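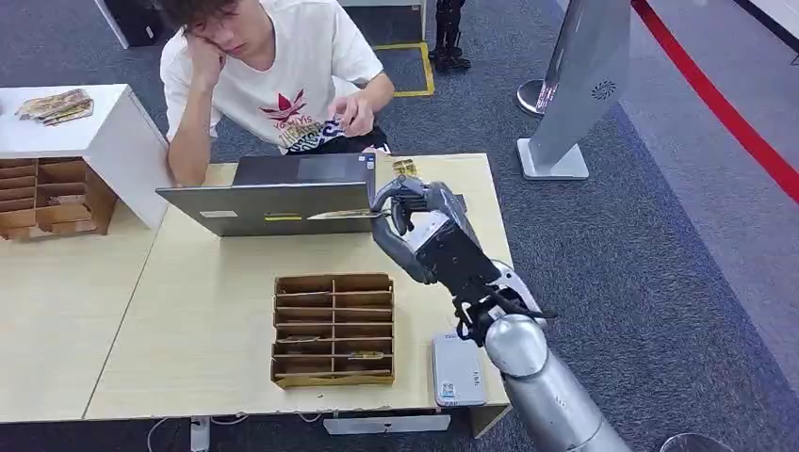

Zillham Community Seed Library
Minutes of the spring meeting, 5/8/26

Present: Zdislava Paulík (chair), Vilém Kuruc (minutes), Odile, Marcus, Bea, Mr. Tăng, and two new members from the Resbridge allotments — welcome!
Apologies: Joan, Peter H.

Meeting opened at 6:35 p.m.

1. Last minutes
Accepted with one fix: the squash Odile grew out was Vutari, and the minutes had it down as a pumpkin. Vilém to correct the copy on the website.

2. Spring lending
What a season! We lent 1,274 packets between the opening day and the end of last month, our best spring so far by a long way. Beans went first, then tomatoes, and the purple-podded peas were gone inside a week. Zdislava read out a note from a borrower who has never grown anything before and now has peas up to her knees. Lots of smiles at that one.

Flowers are still slow to move. Bea thinks they get lost on the bottom shelf and would like to swap them with the brassicas. Agreed, Bea and Marcus to do it before the next open Saturday.

3. Germination tests
Mr. Tăng brought his paper-towel results and passed them round. The Resbridge runner beans came up at 90 percent, which is wonderful for seed that old. The parsnips did nothing at all and will be composted. Leeks are patchy, so he will run them again with fresh towels and a bit more warmth. He would love a second pair of hands for the lettuces (there are a lot of lettuces) and Odile said yes before he had finished asking.

4. Money
Balance is $3,946 after paying for envelopes and the new drawer dividers. Marcus asked if we could put $200 toward a proper dehumidifier for the seed closet. Good talk about this — the closet was damp all winter and we lost some onion seed to mold. Carried, all in favor. Marcus to look at prices and bring back two or three choices by email.

5. Growers for isolation crops
We still need someone with space to grow the Vutari squash well away from other squashes. One of the Resbridge members has a plot at the far end, next to the railway, with only potatoes near it. It sounds perfect. Zdislava will drop off six young plants and a sheet on hand pollination. Vilém asked to come along and watch, as he has read about it for years and never tried it.

6. June plant swap
Same hall, doors at ten. Tables to be set out the evening before. Odile is making labels and would like people to write the variety on every pot this time, even if it is a guess with a question mark after it. Bea will bring the tea urn. Peter H. to be asked about the gazebo.

7. Any other business
Slug traps: long discussion, nothing decided.
Joan's book on saving carrot seed is back in the box and can be borrowed.

Meeting closed at 8:10 p.m. Next meeting after the plant swap, date to be emailed.

V.K.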